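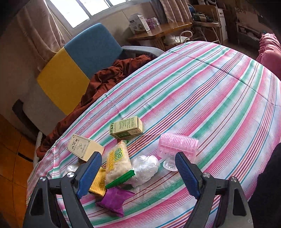
Sunday, July 13, 2025

Clearing out the bedroom today. The rule is that everything small goes on the bed first and nothing goes back in a drawer until I've decided where it lives.

Medicine boxes go together, whatever size they are. I check the date on each one and write it on the end flap in marker. Anything past its date goes back to the chemist, not in the bin.

Snacks do not live in the bedroom. I say this every time. The puffed ones and the purple packet are off to the kitchen tin.

Hair rollers next. The pink one can go in the bathroom cupboard with the others — Charito Pascual gave me a bag of them in September and I still find them all over the flat.

Plastic bags get flattened and folded into triangles. Po-yen Shih taught me that when we shared a place on Ritchie Road. A shoebox holds over 100 if you press them down.

Yellow cloth is for dusting. It does the window sill and the chair, then goes in the wash.

The striped sheet is staying on until tonight. No point changing a bed you're still sorting on.

The brown blanket needs a proper airing before I put it away. It's too big for my machine, so it may have to be the launderette.

Drawers tomorrow. There are three of them and the bottom one sticks.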